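Linen Service Returns to the Oltura Dining Hall

27 shares

The Oltura residence reopened its dining hall in July after a long closure, and with it came a decision that surprised several residents: paper napkins and placemats would be withdrawn, and cloth would take their place at every meal. Sorcha Corrigan, who manages household services at the residence, described the change as a return to earlier practice.

"We had cloth here for many years," she said. "It left when the old laundry closed, and people never stopped asking for it."

The residence now keeps 3400 napkins in rotation. Each is washed, pressed and inspected before it goes back to the pantry. Corrigan said that the first weeks were difficult, as the pressing room had been planned for bed linen and the staff had to rearrange their mornings. 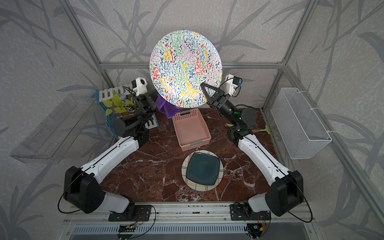

Choosing the Cloth

The residence tested samples of cotton, linen and a blend supplied by Konstantinidis. Cotton was chosen for daily use. Linen is reserved for holidays and family visits – a compromise that Corrigan said she accepted with some regret.

"Linen is lovely at the table and very slow under the iron," she said. "I would have bought it for every day if the hours allowed."

Color was settled by a vote of residents. Corrigan had expected white to win. It came third, and she has since stopped predicting what the dining hall will prefer. Stained pieces are mended or dyed where possible, and those beyond repair are cut down for kitchen use.
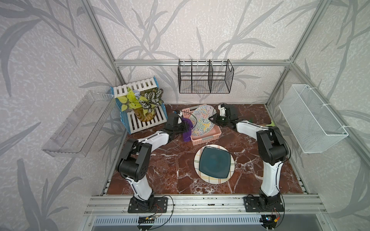
Tomomi Chiba would have preferred white, and said that a dark napkin leaves lint on a good skirt. She nevertheless uses hers at every meal and has asked that the pieces be folded flat, as the standing folds tip over into the soup.

Corrigan confirmed that flat folding will begin with the evening service. A request for longer tablecloths remains under review.

126 comments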